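Bristelura 9 adds surface tracking for low-contrast worktops

24 Aug 2023

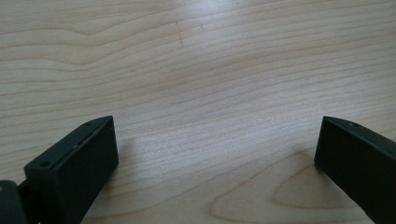

Gripper fingers open over a pale wood tabletop, seen from the tool camera.

Vendel has released version 9 of Bristelura, its perception and motion package for tool-mounted cameras. The main change is a rewritten surface tracker intended for plain or finely patterned worktops, where earlier versions often lost their height estimate during the final approach.

The previous tracker relied on corner features, which are scarce on wood. Long parallel grain lines can be matched almost anywhere along their length, and a reflection on the finish shifts as the camera moves. Version 9 matches short curve segments instead, gives more weight to closed shapes such as oval grain figures, and masks out saturated patches before the solver runs. The gripper fingers are removed using a mask generated from the tool model, so that fixed edges and screw holes are no longer mistaken for features on the table.

Vendel tested the release on 868 recorded approaches to bare tabletops. The old tracker dropped out in 232 of them and the new one in 9. All of the remaining failures were on gloss white laminate.

"The planner was fine. It was being handed a table that slid sideways," said Thierry Leblanc, who maintains the tracking module. He added that the solver is now capped at 2000 features per image, and that raising the limit gave no measurable gain.

Guérin, which has run a preview build on its assembly benches since May, reported one regression: start-up calibration takes longer when the fingers are closed. A fix is planned for the next point release.

Configuration files from version 8 load without changes, apart from the glare threshold, which has moved to the camera section. The Alley driver must be updated first.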